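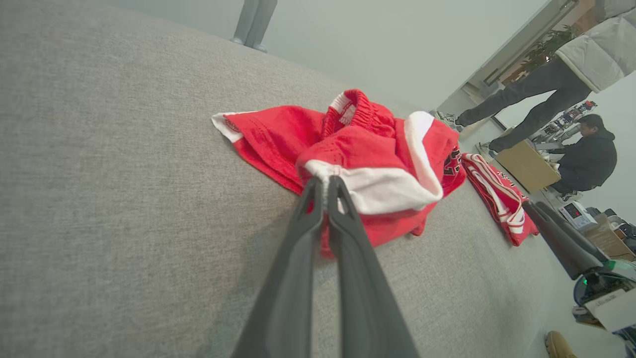

*Red mesh-like shorts on the grey upholstered surface, Wednesday, May 25, 2022*

**Ticket 3477 – Borkora washer stops before final spin, error E9**

Status: open

Hello, I write again about the same fault. With sports clothes on the Quick programme, the machine fills and washes normally, then it stops with 5 minutes left on the display. The door stays locked until I switch off the power at the wall.

What I have tried:

- cleaned the drain filter (one coin, some grey lint)
- checked the hose behind the machine – no bend
- ran Cottons with towels, and it finished with no error
- ran Quick again with half the load, same stop

In March I had ticket 1589 for this. Your colleague at the Hendau service desk told me to level the feet, and I did it the same evening. It helped for two weeks only.

Could you please tell me if the Drasis pump from the Pinheiro parts shop fits this model? I would not like to order the wrong one. I am at home on weekday mornings if a technician must come.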